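3. Gathering the Demonstrations

3.1 Why we went back to simulation

Our first plan was to collect everything on the real arms in the Gillcombe lab, and we did try that for most of February. It went fine for the easy tasks. For anything where the robot had to cross a room and then reach for something on a table, we spent more of each session putting objects back where they started than we did recording. So we moved the bulk of the collection into simulated homes and kept the real arms for the final check in Section 5. I was the grumpy one about this (I like real friction and real gravity), but I came around pretty fast once I saw how many usable episodes we could get before lunch.

The software we used for this is Clorine, our in-house recording tool, sitting on top of the Viltel room generator. Viltel builds the rooms and picks wall, floor and ceiling surfaces from a big pool of textures. Clorine runs the robot, takes commands from the person at the controls, and writes out camera images, joint angles and gripper state on one shared clock. Getting that shared clock right took longer than I'd like to admit! In the first build the gripper state lagged the images by a few steps, and a policy trained on that data learned to close its fingers late, every single time, with total confidence.

3.2 Rooms and tasks

We used 65 rooms for training and held out 12 for testing. None of the test rooms share a floor plan with a training room, though they do share textures, and I'll come back to that in the discussion because a reviewer of an earlier draft was right to poke at it. Each room got the same 11 tasks, things like picking up a bottle from a table, opening a door by its handle, or moving a small item from one surface to another. If a room had nothing suitable for a task, we skipped that pairing and didn't try to squeeze the object in by hand. We tried squeezing early on and ended up with a mug halfway inside a wall.

The textures are picked with very little regard for taste. You get stone walls next to teal ones, orange floors that run straight into wood, and ceilings the color of cardboard. We left all of that alone. Esfahani, the baseline collection we compare against, uses tidy rooms with pale walls and matching furniture, and policies trained on it tend to fall apart when the background gets loud. We wanted our policy to be bored by backgrounds.

Lighting was handled the same way. The lamp positions and the angle of the sun change from one episode to the next, so the shadows land all over the place, across the floor one time and up a wall the next. Shadows gave us more trouble than color did. In an early round the policy would slow down at the edge of a dark patch on the floor as if it were a step, and the only cure we found was more episodes with more kinds of shadow in them.

3.3 Where the cameras sit

Every episode is recorded from more than one camera on the robot's body. Some of those views are upright and easy to read. Others roll and pitch with whatever they're mounted on, and those took some getting used to for the people doing the labeling (me included, and I got a bit queasy in the first week). We talked about rotating all the images so the floor would always be at the bottom. In the end we didn't do it. The real arms have no such correction, and we wanted the training images to have the same habits as the ones the policy gets later.

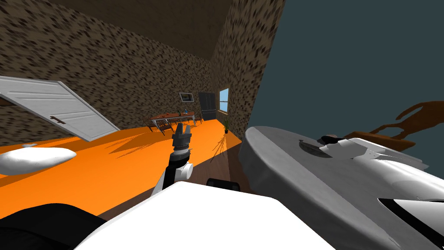
Figure 3. View from a robot-mounted camera in a Viltel room, with the gripper slightly open and nothing held.

The other thing we left in is the robot itself. It takes up a fair amount of some views, and our first instinct was to mask it out so the network would spend its effort on the room. We ran a small test with masks and one without, same rooms, same tasks, and the masked version did worse on everything that involved a final approach. My best guess is that the network uses the fingers and the wrist as a kind of ruler. Once it can see them next to the object, it has something to measure against. Without them it hovers.

3.4 Who drove the robot

All the demonstrations came from 3 operators, working in short shifts with a handheld controller. We didn't ask for perfect runs. If an operator missed a grasp and recovered, we kept the episode and tagged the miss, and those recoveries turned out to be some of the most useful data in the set. What we did throw away were the runs where the operator got lost. You can spot them quickly on the joint plots, there's a long stretch of tiny back-and-forth motion while the person works out which way they're facing, and none of it is anything you'd want a robot to copy.

Operators saw the same camera views that went into the recording, with no bird's-eye map and no extra help. This made the job harder and slower, and there were complaints (fair ones). But when we gave them a map in a pilot round, they began making turns toward things the robot's cameras hadn't seen yet. The policy can't learn that, it just sees a robot that turns left for no reason at all.

3.5 Cleaning and freezing the set

Cleaning was mostly dull. We dropped episodes with missing images, trimmed the idle time at the start, and watched a sample from every room at double speed. A few rooms had furniture that overlapped badly enough to jam the arm, and we rebuilt those in Viltel and recorded them again. The set used for all results in this paper was frozen on 6/4/25. Anything recorded after that date is left out, including a nice batch of door-opening runs that I would have loved to use.

One last detail for anyone who wants to repeat this. Clorine stores the gripper opening as a fraction of full travel, with zero meaning closed, while the Esfahani files store it the other way around. We flip theirs when loading. If you mix the two sets without the flip, training will run without any complaint and the loss curve will even look decent, so check that first.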